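Nostotow Opens Sign-Up for November Bucket Sort

Households and small offices can now sign up for the Nostotow bucket sort, a free waste-sorting service that runs through November at the Tamihana hall. Places are open to all 2,277 addresses on the Nostotow collection list.

The service deals with one kind of trash: the mixed bucket. Most homes have one under a sink or beside a desk, and it fills up with paper, wrappers, bits of cloth and packing material that never got sorted. Under the current collection rules, a mixed bucket goes out with general waste, even when part of what is in it could be recycled. 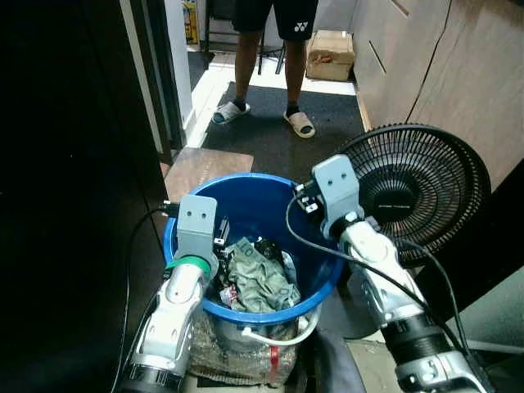

Residents bring the bucket as it is. There is no need to empty it or rinse it first. At the hall the contents are taken out piece by piece and put into one of 4 groups: paper, film and soft plastic, cloth, and everything else. The bucket is then handed back to its owner.

"People ask us what they should do before they come, and the answer is nothing," said Bronwyn Bolger, who runs the service for Nostotow. "Bring the bucket. If it is full to the rim, that is fine. We would like to see what people throw away on a normal day."

Last year's trial took in 42 buckets over 11 sessions. Paper made up the largest group by weight, with cloth second. Crumpled paper took the longest to sort, as each piece has to be opened out and checked for anything folded inside. Staff also found coins, keys and one library card, all of which were returned.

Cloth will be kept apart this year - in the trial it went in with general waste. Zumell will collect the cloth and grade it for use as wiping rags. Vevbridge will take the film and soft plastic, including bubble wrap, at the end of each session.

Batteries, paint, glass and food waste can't be accepted. Small electrical items should go to the regular drop-off point, with cables wound and tied.

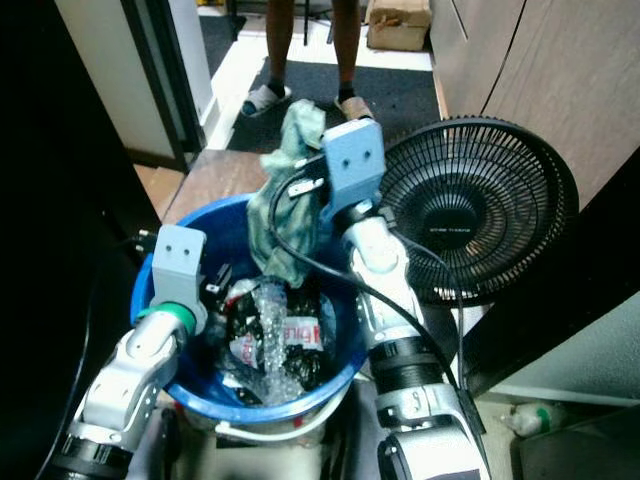
How to take part

Sign up at the Tamihana hall desk or by phone. Each household may bring one bucket per session, up to a standard mop bucket in size. Doors open at 9 a.m. and the last bucket is taken at 3 p.m.

Owners may wait or come back later the same day. Buckets left at closing time will be held at the desk until the next session.

Media contact: Bronwyn Bolger, Nostotow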